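The terrazzo comeback is wearing thin

Sep 7, 2022

Terrazzo used to be a floor. You poured it, ground it and left it alone for a lifetime. Now it is a print, and Brindilia sells it by the roll in 11 colours, none of them containing a single chip of stone. 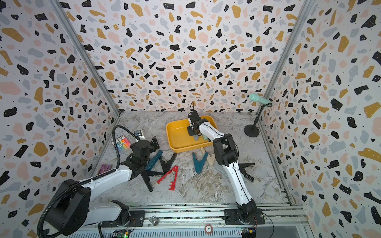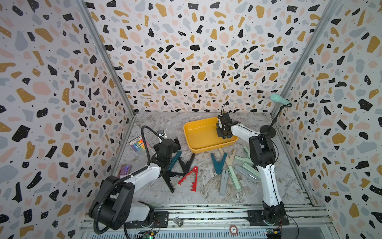 Mustard and pink flecks above a marble-pattern floor.

I have my doubts. The real stuff in the old Irnley baths has had 30 years of wet feet and looks fine. A roll of the pretend sort costs $200 and, if my hallway is any guide, starts lifting at the corners by May. The catalogue calls it timeless – so did the one that sold us sponge-painted walls. Ask for a sample, live with it for 10 days, then see if you still want the whole room in it.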